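Puker Observatory -- Progress Report to the Livent Fund
Period ending September
Prepared by Kusum Yadav

Work on the spectrograph refit is on schedule except for the fiber feed, covered below. Spending is within the approved budget.

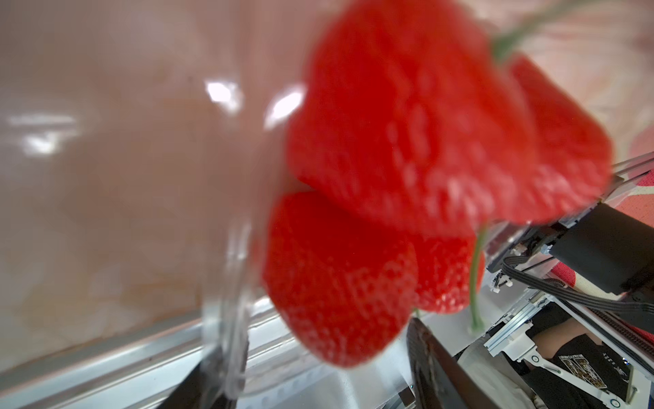
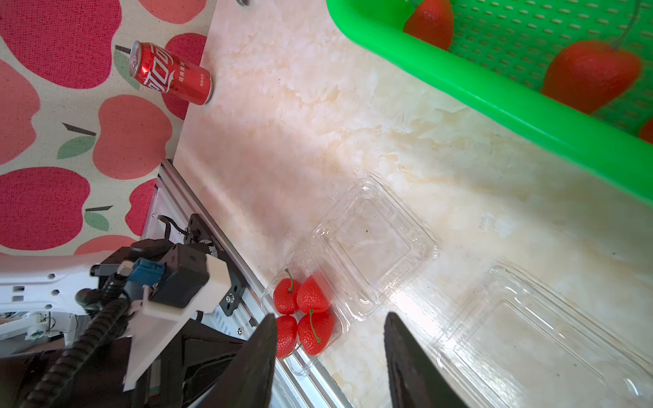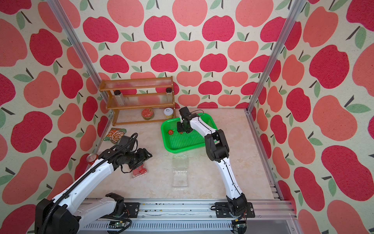

Strawberries (first and second pictures) and apple-print walls (third).

Spectrograph. The new grating was installed in the 2-meter telescope's instrument room and aligned over four nights. Resolving power measured on the thorium lamp is 3000, up from around 1000 before the refit. The old collimator was kept. It was recoated at Queiroz and came back with one small edge chip outside the beam.

Fiber feed. Delivery from Sikau slipped by five weeks. The first bundle failed our throughput test and was returned. The replacement passed, but we lost the early part of the dry season. Seul-gi Yeon has moved the faint targets to next period and filled the open nights with bright standards.

Observations. We obtained spectra of 73 variable stars. Reduction is finished for the northern fields. The southern fields still need flat-field corrections -- the lamp drifted on three nights and those frames may have to be repeated.

Staff and site. The night assistant post is filled. The dome shutter motor was serviced in August and has run without faults.

Next period. Install the second fiber bundle, repeat the flats, and send the first data set to the archive. We request no change to the budget, but ask that the equipment line stay open until the final Sikau invoice is paid.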